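Where Does Everything Go? Tidying a Shared Room

By Eun-ji Ban

A shared room is a room that lots of people use. It might be a playroom, a rumpus room at home, or the spare room at your school where clubs meet after the bell. Shared rooms get messy faster than bedrooms do. Each person leaves one or two things behind, and the next person leaves one or two more.

Tidying a room like this is a job with an order to it. If you start anywhere and pick up anything, you can be busy for 30 minutes and the room will look the same. This page explains an order that works.

Start with the floor

Do the floor first. People walk on it, so anything lying there can be stepped on or tripped over. Pick up small things before big things. Small things are the easiest to miss and the easiest to break.

Cords need more care. A cord lying across a walkway can catch your foot, and when it does, it can pull down whatever is on the other end. Move cords back against the wall if they will reach. Never pull a plug out by its cord. Hold the plug itself, make sure your hands are dry, and ask an adult first if you don't know what the plug is for.

A power strip — some people call it a power board — is a long block with several sockets in it. It should sit flat, with nothing on top of it. Do not cover it with a rug, a cushion or a jumper. Power strips can get warm, and a cover keeps the warmth in. 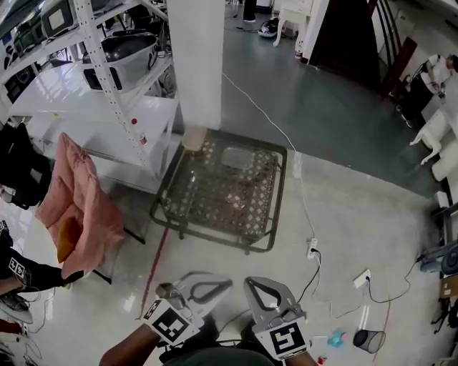
Low tables fill up quickly. A coffee table is the right height for putting something down as you walk past, and most people don't come back for it. Even two things, such as a small tan box and a clear plastic container, are enough to make the next person think it is a good spot for a third. Look at each thing on the table and ask where it lives. If it has a home, take it there. If it has no home, it needs one, and a tub on a shelf will do. Glass tops also show every fingerprint, so wipe them last, when the top is clear.

Chairs and cushions

Chairs are for sitting on. Check the seat for books, clothes and bags, and move them. A cushion can stay, as long as it is put back neatly. If you pick up a cushion, look underneath. Pencils, coins and hair ties are often found there.

Hang bags on a hook if there is one. A bag on the floor has straps, and straps trip people just as cords do.

Shelves and tubs

Shelves work best when heavy things are low and light things are high. A heavy thing on a top shelf is hard to lift down safely. Tubs are good for small things that belong together, such as blocks or textas. Put a label on the front so that everyone knows what goes inside. A label can be a word or a drawing. Drawings are better if little kids use the room too.

Rubbish

Wastebaskets should stand upright and be easy to reach. A light mesh one tips over with a small bump, so put it in a corner or beside something solid. Empty it before it is full.

Try it yourself

Choose one room and set a timer for 7 minutes. Do only the floor. When the timer rings, stop and look. The next day, do the tables. Leave the shelves for the weekend, when there is more time, and ask someone to help you with the labels.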